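**Busholm kitchen tenants win on rent, lose on parking**

June 2018

Traders at the Busholm shared kitchens have had their rent frozen until December, after a long and fairly bad-tempered meeting at the Fondano Rooms last night. Parking behind the building goes, though. All of it.

The freeze covers every unit on the ground floor. Upstairs not included – those leases are with a different landlord, Louro, and nobody from Louro turned up.

A petition against the planned increase had 893 names on it by the time it was handed over. Tamsin Mudgway, who bakes for three cafes out of unit four, read out the first page and then gave up becuase people kept clapping.

"I'd have been gone by the autumn," she said afterwards. "You can't put that on a loaf. People will pay a bit more for a loaf but not that much more."

The increase would have added £100 a week to the bigger units. Smaller ones were never given a figure, which was one of the complaints. 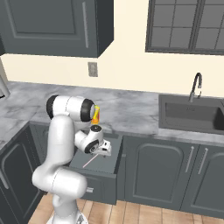

Remo Leone, for the landlord, said costs had gone up and would keep going up. The drains alone came to £2,716 last winter. He agreed the letters to tenants should of been clearer and said new ones would go out with a proper breakdown. No date for that.

On parking there was less give. The yard is wanted for a cold store, and work starts once the fencing is up. Tenants can load and unload at the side gate before nine in the morning, twenty minutes each. Cosimo Sanna, who makes fresh pasta and has two vans, asked what happens if a delivery is late. Was told to ring the office. Asked what happens if the office is shut. No real answer.

He's now looking at a space on Irkona Road, a ten minute walk with trays.

The street market side of things was put off. Carter Fortin wanted a decision on Saturday pitches for kitchen tenants but time ran out and the room had to be locked up.

Deposits also came up briefly. New tenants still pay £1,000 up front, half of it back after a year if the unit is left clean. Existing tenants not affected.

Next meeting same place, date to be put on the door. Written questions to the kitchen office before then please, not by text.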